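Search this site
Enter keywords Go

Tuesday
By Kumiko Onishi

The trouble with best before

My mother kept a tin of pineapple at the back of her cupboard for so long that it moved house with us. It was opened in the end for a trifle, and we ate the trifle, and we all went to school the next day. I mention it so you know where I stand before I start complaining about dates.

The complaint is this. We have been told for years that the date on our food is there to help us, and that if we waste food it must be that we haven't understood the date properly. So we get leaflets. We get fridge magnets. Last January my council sent 3,000 households a cardboard wheel that you turn to find out whether your yoghurt is "use by" or "best before". I turned mine twice and it came off its pin.

I don't believe we are confused. Most people I know can tell the two apart well enough. Use by is for things that can make you ill and best before is for things that might go a bit stale. It takes one sentence to explain. What we lack is any reason to trust the second kind of date, and no cardboard wheel is going to supply one.

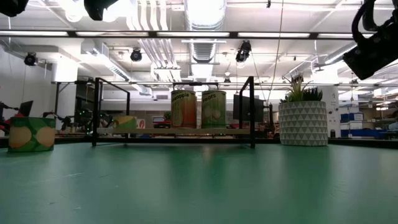 Ask where a best before date comes from and the answers get thin very quickly. With fresh bread there is something to go on, as anybody can see bread change. With tins, jars, dried pasta and salt (salt!) the maker picks a date by which the stuff will still be just as the maker would like it, then very often takes a bit off to be safe. The maker also sells the replacement. I am not saying there is a plot. I am saying that if I were allowed to decide how often you bought my soup, I would want somebody checking my sums.

And now we have the apps. Two of them have been pushed at me this year, Unumer and Zarkton, and I have given both a fair go. You scan your shopping when you get it home, and the thing sends a message when something is near its date. Unumer costs nothing and wants to know where you live. Zarkton costs money and wants to know how many of you there are at home. Both told me, on the same evening, that a jar of mustard needed my "urgent attention".

I looked at the mustard. It was mustard.

The firm behind Zarkton, which is called Bajwa, says on its website that people who use the app throw away less. Perhaps they do. But the people who pay for an app about food waste, and then stand in the kitchen scanning lentils, were never going to be the ones chucking out half a loaf. You could give that crowd a pencil and they would do as well. I wrote to ask who had been compared with whom, and was sent a discount code.

What I would like to know is how much perfectly good food these reminders push into the bin. A person who had forgotten about the mustard would have carried on eating it for another year. A person who has been told it is urgent may well throw it out. I have not seen that figure anywhere, and I notice that neither firm seems in any hurry to find it. 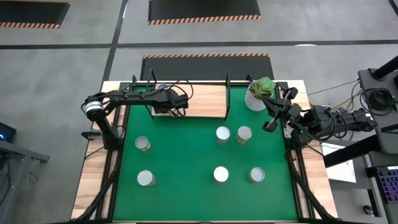 Kumiko Onishi is being unfair to people who can't smell very well, wrote one reader after I aired some of this last month, and "have a sniff" is no use at all to somebody who lost their nose to a virus and has two small children to feed. It is a good point and I have thought about it since. For milk, meat and fish I would want a date too, and a strict one. I don't see that it rescues the date on the mustard, though. You can't smell a sealed tin in any case – you look for rust, a bad dent or a swollen end, and none of those is printed on the label.

The same reader told me her local shop, Asatar, has a shelf where everything past its best before goes for next to nothing, and that it is usually bare by six. So much for the confused public. Put a low price on an old tin and people understand it at once. They take it home and eat it, and they come back the next day looking for more.

I would rather have one of those shelves in every supermarket than 3,000 more cardboard wheels. I doubt we will get them. A shelf like that sits a few steps away from the full-price one, and shoppers might begin to wonder what the difference is.
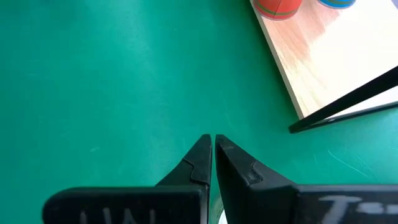
What I would do instead

Take the date off anything that keeps for more than 12 months. Print the day it was packed, if we must have something to look at, and let people work it out. Keep use by exactly as it is, and make it bigger, so that it can be read without glasses in a badly lit kitchen.

Then make the makers show their working. If a jar of jam is said to be past its best after a certain time, there ought to be a test behind it that the rest of us can read. I suspect a good many of those dates would quietly vanish before anybody had to publish a page.

As for the apps, I have taken both off my phone. Zarkton wrote to say it was sorry to see me go and that six of my items were about to expire. I had the beans on toast that night, and the mustard is still in the door of the fridge.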